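Clubs > Student Robotics > Build Logs > Drawer task, two arms
2 min read

yuxi_tang
We've got both arms set up for the drawer task! The whole club has been in every evening this week and I'm so chuffed with it.
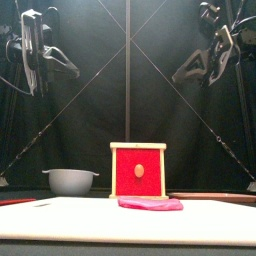 Plan for July is open the drawer, cloth in, close it, all inside 600 seconds. Jianguo wants the bowl moved first as a warm-up (I think that's harder, those handles are tiny).

severino_v
Brilliant! Which arm gets the knob?

yuxi_tang
Left pulls, right does the cloth. Same as we did in the Drakgate heats.

shi_xiaoyan
Not convinced. I'd pull with one and brace the box with the other, then fetch the cloth after. Ours at Nustska slid all over the place until we did that.

yuxi_tang
But then you're doing it all in turn and losing time, and time's half the score!

severino_v
With Xiaoyan on this. 3 clean runs beat one quick one.

meifang
Could you tape the box down? Rules only say the drawer has to move.

shi_xiaoyan
Page 2 says no fixing props, sorry.

yuxi_tang
Oh no. Right, trying the brace tonight, will post times!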